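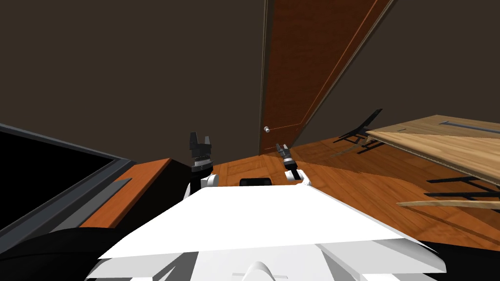 ## 9th January: floor wax, second round

Picked up from before the break. Still trying to settle which wax goes on the short-plank oak samples before we quote the Stutedo job. The client wants an orange-brown tone without a heavy shine, and the old finish there has to stay.

Boards used: 6, all cut from the same pack. Three got Molum paste, three got Adetti liquid. Both tins were opened today. I wiped every board with a damp cloth first and left them on the rack overnight, so this entry covers two sessions.

### Molum

Goes on stiff. The shop was cold and I had to stand the tin in warm water before it would spread. Buffed by hand, cotton cloth, two passes. Color came up a little redder than the untreated offcut. Some white residue in the joints where the short pieces meet end to end. A soft toothbrush got most of it out.

Board weight before wax 1063 g, no change I could read after. The scale is probably not fine enough for this.

### Adetti

Much easier to spread, and it runs if you use too much. One board has a drip line on the long edge, my fault. Dries flatter than the Molum and shows less in the joints. The smell hung on until I opened the big door.

The heaviest board is in this set, 1166 g. It has a knot near one end, and the wax sat on top of the knot without soaking in. Wiped it back and did it again with the same result.

### Scuff check

Dragged a chair leg with a felt pad over each board. Then the same leg with no pad. With felt, no marks on either wax. Without it, Molum shows a dull streak that buffs out. Adetti shows a finer line that doesn't.

### To do

- Repeat the bare-leg drag after a week of drying
- Ask Dudás if they still sell the Molum in the small tin
- Sand back the drip board and reuse it
- Water ring test on both, cold glass only
- Order cotton cloths, we're down to the last bag

Leaning toward Molum for Stutedo if the joints can be kept clean. Boards are on the lower rack, wax side up. Please don't stack anything on them.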